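Members' Newsletter
Visit report: the fall open day at Hilmont

Twenty-two of us made the trip to Hilmont on November 14, 2024, for the open day at the Braltenex workshop. Those who came on the September walk will remember the building, across the road from the old feed store. Parking was in the back lot, and the front door stays locked, so people who went to the front had to wait to be let in through the loading side.

Braltenex writes control software for robot arms. It doesn't build the arms. Most of what it does is teach a pair of them to carry out kitchen jobs, and nearly all of the early teaching takes place in a computer simulation. Several of our members had expected to see a metal arm washing dishes. There is one real pair of arms in the building, but it was being repaired and we saw it only through a window. The demonstration we had signed up for was run on a large screen in the meeting room, with chairs set out for 30.

The program is called Ferik. It draws a kitchen with a counter, a sink, a microwave and a few loose things, and puts two arms in it. The arms can be driven by a person holding a pair of hand controls, or by the software on its own. The staff member who ran the session drove first, then let the software take over, and then offered the controls to us.

She said a kitchen was chosen for the first version of Ferik because it has many small parts that move in different ways. A door swings, a knob turns, a faucet handle lifts, and food has to be picked up without being crushed. Each of those is taught as a separate job before any are put together. The company has 290 jobs on its list. The microwave knobs come early on it, and moving food across the counter comes a good deal later.

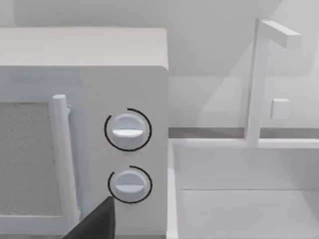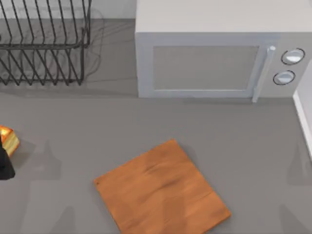 The screen can be switched among several views, and this took some getting used to. In the close view it is easy to judge the last inch or so of a movement and hard to tell where the rest of the arm is. In the wide view it is the other way around. The software gets all of the views at once. A person driving has to pick, and most of us picked the wrong one at first.

Five of our members tried the hand controls. The controls are light and have a trigger for closing the gripper. Turning a knob was harder than it looked, as the wrist has to roll without the hand drifting sideways. Two of the five managed it. One member pushed straight through the edge of the counter, which the program allows for a moment before it stops the run and starts over. The staff member said this happens to everyone, and that a failed run is saved along with the good ones.

There was a good question about why so much of the kitchen is plain white and gray. The answer was that colors and surfaces are changed later on. When a job is new, the kitchen is kept simple so that a run finishes quickly. Once the software can do the job fairly reliably, the same job is repeated with different counters, different lighting and the objects moved to other spots. A single job is usually run 2000 times before anyone looks closely at the results. For the job being worked on during our visit, the count on the office whiteboard stood at 1377.

Another member asked how much of this carries over to real arms. We were told that some jobs carry over well and some don't. Anything hard and fixed in place, such as a door or a knob, tends to work after a few days of adjustment. Soft food does not behave in the program the way it does on a real counter, and cloth is worse. They have put towels aside for now.

After the demonstration we were shown the computer room from the doorway, and then had coffee. Lunch was at Hồ, two blocks down, where they had pushed tables together for us at short notice. The soup was good and the service was quick. The total for the van, fuel and lunch came to $622, and the share for each person who rode in the van has been sent out separately. If you drove yourself you owe only for lunch.

Braltenex has said we may come again in the spring, when the real arms should be back in use. The group size would be smaller, as the arms are in a narrow room with a safety line on the floor. Please put your name on the sheet at the next meeting if you would like to go. Members who missed this visit will be placed first. Closed shoes are required, and there are stairs.

A gray knit scarf was left in the van.

Comments (4)

backporch_ed
Good write-up. I was one of the three who couldn't turn the knob. My trouble was that I kept watching my own hands when I should have been watching the screen.

Marlow Street
Is there an elevator for the spring visit, or only the stairs?

Newsletter desk
Stairs only to the arm room, one flight with a rail on both sides. The meeting room and the restrooms are on the ground floor.

tinkerbench
I asked afterward about the hand controls and they are made in house, with printed shells. They didn't want to give out the drawings, but said they would bring a spare set in the spring for us to take apart.

Contact the newsletter desk | © 2024 Members' Newsletter | Back to top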